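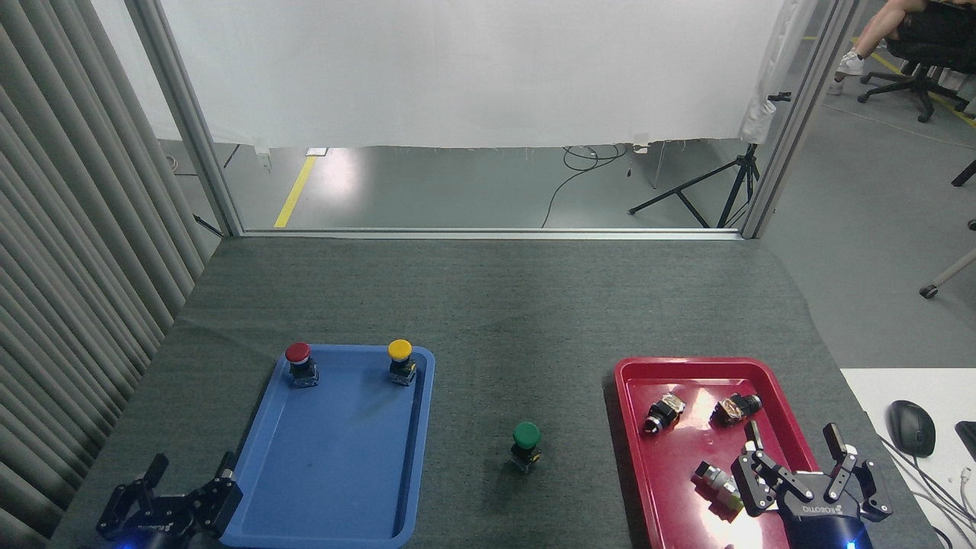

Gernis opens take-back service for push-button switches in Flovstead

Flovstead, February – Gernis, the electrical parts supplier, has opened a take-back service for used push-button switches at its Flovstead site. The service is called Duda. It accepts mushroom-head buttons and their switch bodies from machine shops, packaging plants, schools and repair firms, and returns the sound ones to stock at a lower price.

Duda takes buttons in red, yellow and green, with or without their caps. Parts can be sent in mixed boxes and do not need to be sorted or matched beforehand. Customers are asked only to remove any cable and to leave the metal base on if it is still fixed to the body.

During a trial run with customers in Flovstead and Plomholm, the company received 2,711 parts. More than 400 of them were complete buttons that passed their checks and went straight back on sale. Many of the others were bodies that had lost their caps, and these are now being paired with spare caps from the Gernis store.

"Most workshops have a drawer of these somewhere," the company said in a statement. "People keep them in case they come in handy, and then order new ones anyway. We would like to have the drawer."

The sorting is done in plastic trays on a dark grey covered table. Buttons with a cap belong in the blue tray, where they stand upright so that the colour shows. Bodies without a cap belong in the red tray and can be laid on their sides. The trays have raised rims, and the soft table covering keeps a dropped part from rolling far.

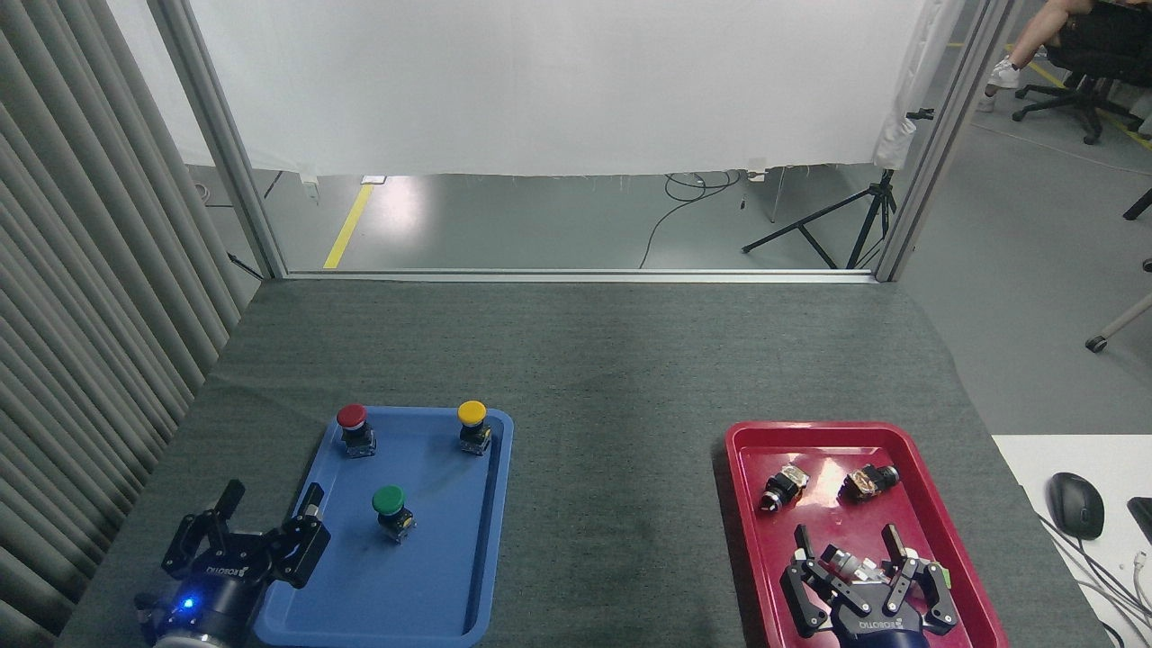 How parts are checked

Every part sent to Duda is looked at twice. The first look is for cracks, bent terminals and heavy wear on the cap. The second is an electrical test of the contacts, which takes place in a separate room. Parts that fail either check are stripped, and the metal and plastic are sent to a recycler in Plomholm.

Caps and bodies are kept together wherever they arrive together. When a cap has to be replaced, the new one is always the same colour as the old one, as far as that is known. If a body arrives with no cap and no paperwork, it is sold as a body only and the buyer chooses the colour.

Returned switches carry a Duda label and an 11-month guarantee. They are not offered for use as emergency stops. Red buttons from the service are sold for general control panels, training boards and test rigs, and the label says so.

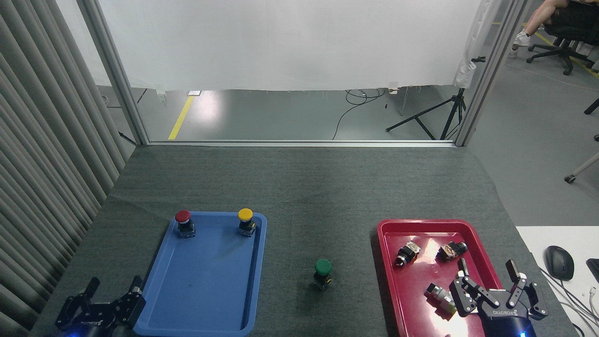 Gernis expects teaching workshops to be among the main users of the service, both as senders and as buyers. Colleges go through a lot of switches, and a button that has been wired and unwired by one class after another is often still good. The company will offer a bench set for this purpose, with one red, one yellow and one green button, three loose bodies and two trays. The trays are the same kind as those used for sorting, one blue and one red. A tutor can set out the red and yellow buttons in the blue tray, stand the green one on the table between the two trays, put the bodies in the red tray and ask learners to name each part before any wiring starts. Wiring sheets for the set will be available from the Gernis trade counter.

Sending parts in

Boxes can be handed in at the Flovstead trade counter from 8am, or collected from business customers within the normal Gernis delivery area. Collection in Plomholm is on Friday. There is no charge for boxes of up to 6 kilos. Larger amounts should be arranged with the counter first.

Customers receive a credit note for each part that goes back into stock. The rates are listed at the counter and are the same for all three colours. Bodies without caps are credited at half the rate of a complete button.

Duda does not currently accept key switches, rotary switches or illuminated buttons.

About Gernis

Gernis supplies switches, terminals, enclosures and panel fittings to trade and education customers from its site in Flovstead, with a smaller depot in Plomholm.

Press enquiries: Gernis press office, Flovstead

Ends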